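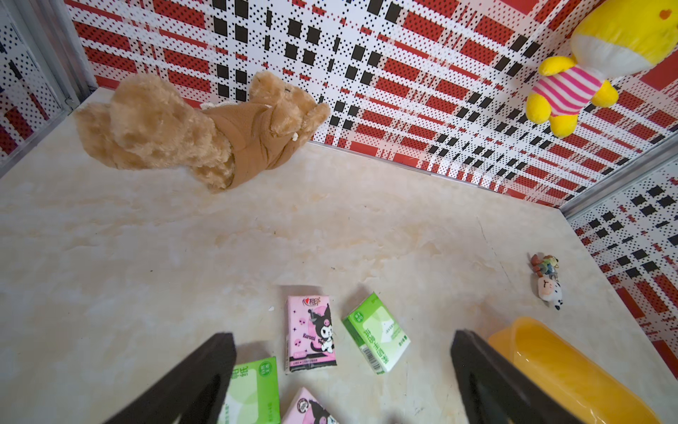
I bought the Trindura fabric shaver in January, mostly out of spite. My gray cardigan had gone so bobbly under the arms that I'd stopped raising my hands in public, and the cheap little shaver I'd had for years finally gave up with a sad whirr. So I went looking for a better one and ended up paying 86 dollars, which is a silly amount of money for something that eats fluff. Now I look at every fuzzy thing as a candidate, or as a thing I must never touch. Take a plush teddy bear with golden-brown fur and a brown fabric outfit. The outfit I'd maybe do, on the gentlest setting, going around any tag or ribbon. The fur, never! Plush is supposed to be fuzzy, and a shaver will chew a bald patch into it before you've found the off switch. Please learn from my niece's rabbit.

Anyway, the shaver. It's bigger than I expected, more like a hairbrush than the egg-shaped ones you see at the drugstore, and it has some weight to it. I like that. You don't press down, you just let it glide, and the weight does the work. It charges with a cable (included, no plug) and comes with a spare blade, a tiny brush for cleaning, and a drawstring bag I have already lost.

There are 2 settings. Low is for knits and anything thin, and high is for coats, couch cushions and the sort of wool blanket that could stand up by itself. I started on the gray cardigan, on low, spread out on the ironing board. One sleeve took me a few minutes and I could have cried. It looked like a sweater from a store! Then I did the other sleeve, then both sides, then the back where my purse strap rubs, and by then it was past midnight and I was hunting through the laundry for more. 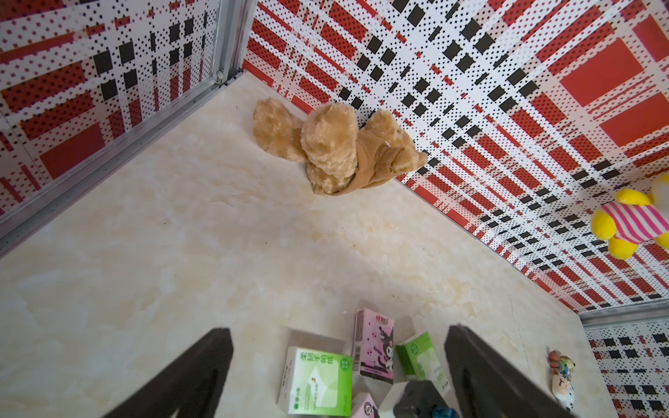
Socks came next, and socks are where I got into trouble. The heel of a wool sock is already thin if you've worn it all winter, and I went over one a little too eagerly and made a hole the size of a pea. My fault, I think, but the old shaver was too weak to do that. If you're coming from something feeble, go slower than you think you need to, and keep the fabric flat. Any fold and the blade will grab it.

The couch was the big test. We have an oatmeal-colored Jaber two-seater, and the seat cushions were pilled all over from jeans and the cat. On high, the Trindura got through one cushion on half a charge, and I had to stop and empty the lint cup over and over. This is my main complaint. The cup is too small for furniture! It's see-through, so at least you can tell when it's full, but it comes off with a twist that takes two hands, and twice I sent a puff of gray fuzz right across the rug. My friend Hanna Hordiienko has the Dellell one, and hers has a cup that pops off with your thumb. Hers is louder, though — we ran them side by side in my kitchen and the cat left for the Dellell and only twitched for mine.

Battery life is fine for clothes. I do a sweater or two and put it back on the shelf, and I've charged it maybe once a week. It won't run while it's plugged in, so if it dies halfway down a coat you'll be walking around with half a coat for a while. The light goes from green to red with hardly any warning in between.

Cleaning is easy enough. Unscrew the guard, brush out the blade, screw it back. The instructions want you to do it after every use and I do it when I remember. So far the blade is still sharp. Spares are sold in packs and aren't too pricey, but I haven't needed to open even the one that came in the box.

What it won't do: pet hair (it just pushes it around), anything with sequins or loose embroidery, and mohair, which I tested on an inside hem and regretted right away. For cat hair I still use my old rubber brush.

Would I spend the money again? Yes, but I'd wait for a sale. If you only have a sweater or two to rescue, get something cheaper. If you have a pilly couch and a closet full of wool like me, go for it, and keep a trash can next to you for that cup. I'm doing Hanna's winter coat next, she's dropping it off tomorrow.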